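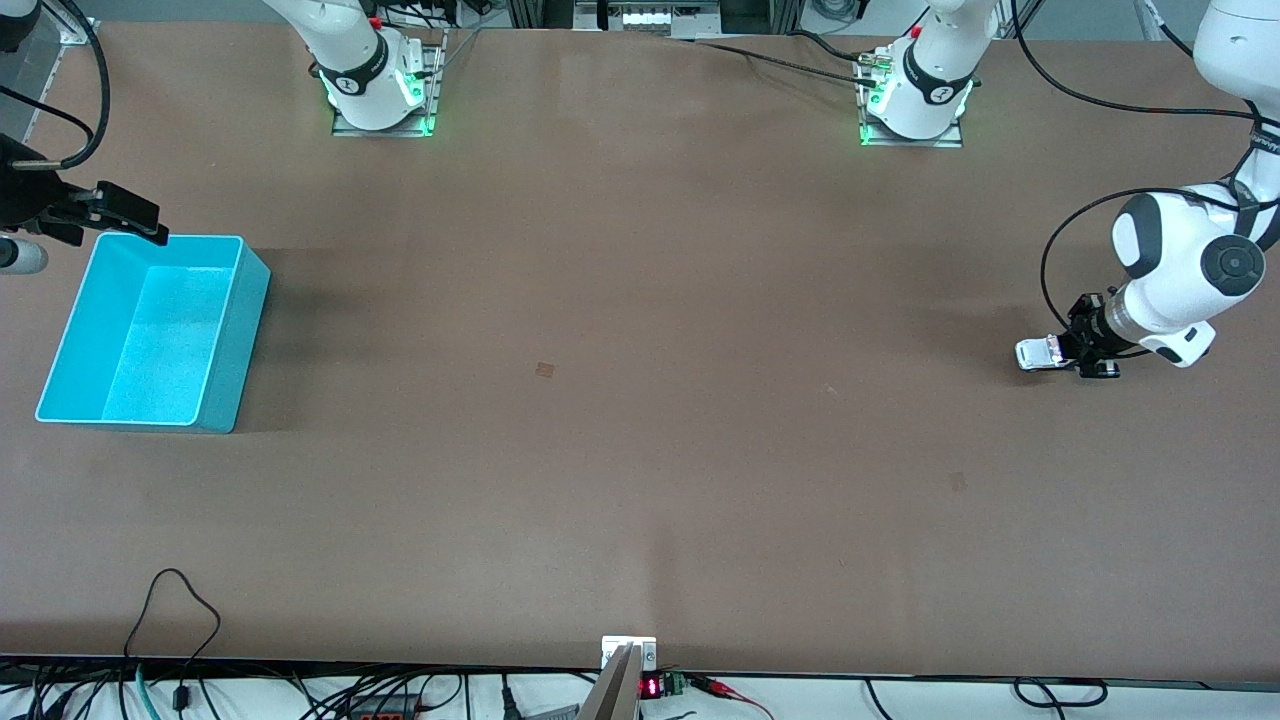 Slide 2: the Seria cell, both arms, bin on the left

Okay, so this is our cell at Lurimwood, and I'm the one who gets the call when it acts up. Two arms, one table, one turquoise bin.

Start with the cable on the arm at the right. See how it swings out wide around the wrist? I like slack there. When I first set it up I tied it down tight, and we went through two connectors by May. Give it a loop, then run the wrist through its full turn by hand and watch it. Takes me 5 minutes.

(Point at the bases.) Green lights at the bottom, good, I can go get coffee.

Now the front edge, my least favorite part. Lots of black cable down there! Dragica Obradović and I spent a whole Saturday labeling both ends of everything, and I'd do it again. Power off first, please, then wiggle each plug.

Gripper pads: wipe them every Monday, check the screws, swap the pair after 10 weeks. Log it under cell 1509.

Pause for questions, then on to slide 3, spare parts.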